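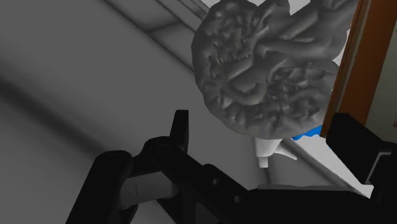
4. Setting up your first film night

By now your Drusance projector should be out of its box, standing level and plugged in. If it isn't, pop back to section 3 and we'll wait for you. This section takes you from a blank wall to the opening titles, and we've tried to put things in the order you'll want them on the evening itself.

Before you start

Have your remote, your Clito speaker and your Marquez film card to hand. Draw the curtains if it's still light out. You can do the whole job in daylight if you must, but old films in particular (all those lovely murky staircases and foggy railway platforms) are hard to focus when the sun is on the wall.

4.1 Getting the picture right

1. Place the projector 2 metres from the wall or screen. You can move it later, once you've got the feel of it.

2. Press and hold the power button until the light turns from amber to green. The fan will start up at the same moment and settle down again after a little while.

3. Choose Picture, then Test Card. You'll see a plain grid with a circle in the middle.

4. Turn the focus ring slowly until the lines of the grid are crisp. Look at the corners as well as the middle, and if they don't agree with each other, go for the best middle you can get. Faces tend to end up there.

5. If the circle looks more like an egg, choose Picture, then Straighten, and use the arrow keys to coax it round. Small taps work better than holding the key down.

6. Choose Picture, then Shape, and leave it on Follow Film. The projector will then put the black bars wherever the film needs them.

Note: Please do resist the Stretch setting! It fills the whole wall, which is tempting with an older, squarer film, but everybody in it becomes rather wide and the dancing suffers terribly.

CAUTION: Never look straight into the lens while the lamp is lit, and keep small children from doing so. If you need to wipe the lens, switch off, unplug, and wait until the fan has stopped.

4.2 Pairing the Clito speaker

1. Switch on the speaker and set it near the screen. Voices coming from behind the sofa are very distracting.

2. Choose Sound, then Find Speaker. When the word Clito appears, press OK.

3. Play the test chime. If you hear it from the projector as well as the speaker, choose Sound, then Speaker Only.

4. If lips and voices are out of step, choose Sound, then Delay. Start at 100 and go up or down from there while somebody is talking on screen. Most rooms are happy well below 200, the highest setting.

4.3 Loading a film

1. Slide the Marquez card into the slot at the back, label upwards, until it clicks.

2. Choose Films. The first time you do this the projector makes its list, and a full card can keep it busy for roughly 39 seconds. Leave the card where it is while the little reel is turning.

3. Pick your film and press OK. Subtitles, if there are any, are under the blue key.

Note: If you stop halfway, the projector remembers your place, even after it has been unplugged. To go back to the beginning, hold the left arrow for a moment and choose Start Again.

CAUTION: Do not pull the card out during a film. Press Stop, go back to Films, choose Release Card, and then take it out.

If you'd like to watch with the Kevard folding screen, section 5 has the measurements and a few words on stopping it from wobbling.

Drusance Home Cinema Guide | Contact us | Copyright Drusance, all rights reserved | Back to top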